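From: Rin Tamura
To: sim-eval list
Subject: Re: [sim-eval] When is a pick-and-place episode "done"?

An earlier message on this list asked:

> We are merging the Toswood and Onico episode sets and the success
> labels don't agree. Toswood marks success when the object is over
> the target. Onico waits until the gripper has let go. Is there a
> written rule we should be following, or does each group pick one?
> Also, does anybody score the second arm if it isn't used?

There is a written rule, in section 2 of the labeling guide, but it was loose until the March revision and I can see why the two sets drifted apart. I'll go through it as it stands now.

An object counts as placed when three things hold in the same simulator step. It is in contact with the target. It is in contact with no part of either gripper. Its speed has stayed under the threshold for 65 steps in a row. "Over the target" is not a placement and never was, although the old text could be read that way. Anything in the Toswood set labeled by the old reading should be relabeled from the state logs. Please don't relabel from video. A thin finger behind a piece of fruit is easy to miss from a fixed camera.

For tasks with more than one object, each object gets its own label, and the episode label is computed from those. Do not type in an episode label by hand. If an object was already on the target at reset, it still has to be there at the end, and knocking it off is a failure even if the other object goes down cleanly.

On the second arm: yes, score it. It doesn't have to do anything, but it does have to stay out of contact with the counter, the objects and the other arm for the whole episode. We log that as a separate field called idle_contact so it can be filtered out later.

Two stills from the sink-to-plate task. With the gripper on the fruit in the basin, the object label is "held". With the tomato and the eggplant both on the blue plate, a still can't give you the final label and you need the contact log.

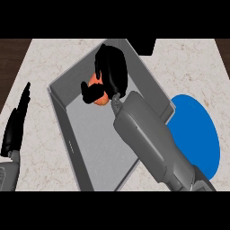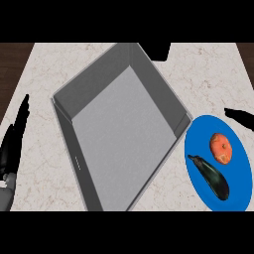
Mendonça: I agree with the contact rule but 65 steps is too long for round objects. On a flat plate a tomato can creep slowly for a long time and stay well under any speed you would care about, then go over the threshold once and reset the counter. I reran 494 episodes with the rule as written and 8 of them failed for that reason only. I would keep the step count and allow one step over the threshold inside the window. I would also like the guide to say which physics rate the step count assumes, because Onico runs at a different rate from ours.

Fair point on the rate. It should be given in seconds, and I'll change the draft to do that. I'm less sure about allowing a step over the threshold. Once we permit one, somebody will ask for two, and the labels stop being comparable between groups. I'd rather raise the speed threshold a little for round objects and keep the window strict. If you can send the episode numbers for the failures I will check what threshold would have passed them.

Until that is settled, please use the rule as written and put the guide revision in the metadata of every set you share. Sets without a revision field will be treated as old reading and left out of the merged table.

Rin Tamura

Recent threads
Gripper contact flags missing after reset
Grorkeo export: object names with spaces
Naming left and right arms in shared logs
Do we need a minimum clearance for the idle arm?

Page last updated in April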